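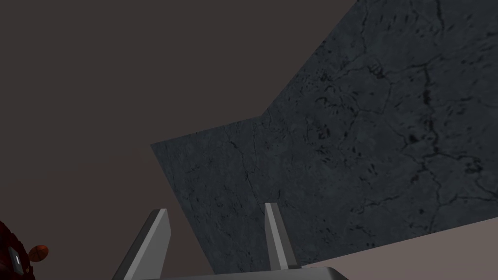 *A two-finger gripper and a cracked stone-textured slab in one of the simulated test views. Render: Clollby*

**Clollby puts two grippers head to head in simulation**

CLOLLBY, 13 November 2021 — The small robotics team at Clollby has finished its first big side-by-side test of gripper fingers, and the results have people in the office talking. Over 680 simulated runs, the group compared a pair of long, flat plate fingers with a shorter, padded design from Trovesier, using the same arm model and the same controller for both.

The flat fingers came out ahead on thin objects and anything lying close to a wall or a panel. The padded pair did better with round things, and it was far more forgiving when the arm arrived a little off target.

"I really thought the padded ones would run away with it," said Kinga Balogh, who set up the test. "Then we started changing the surfaces and the whole picture shifted. It was the most fun I've had at work all year!"

Changing the surfaces turned out to be the heart of the project. Each run swaps in new textures, colors and lighting, so the camera software can't lean on a tidy gray background to find its way. Soon-im Bang built the texture library, and she kept adding to it right up to the final week. The wrist camera view held up well through most of it, though the software still loses track of edges when the light is low and the surface is busy.

The team also tried 3 camera positions. A view from the wrist, looking out along the fingers, gave the best final approach. A fixed view from the side was better for planning the move, and the overhead view came last with both grippers. Combining wrist and side views is the setup Clollby wants to take forward — it finished 98 of its last 100 approaches without a collision.

Next comes real hardware. Both sets of fingers will be mounted at the Sumutstead workshop, where Bit-na Um is getting the arm ready and writing a slower version of the controller for the first few days. The team plans to share its scene files and run logs by May, and other groups are welcome to send in finger designs before then.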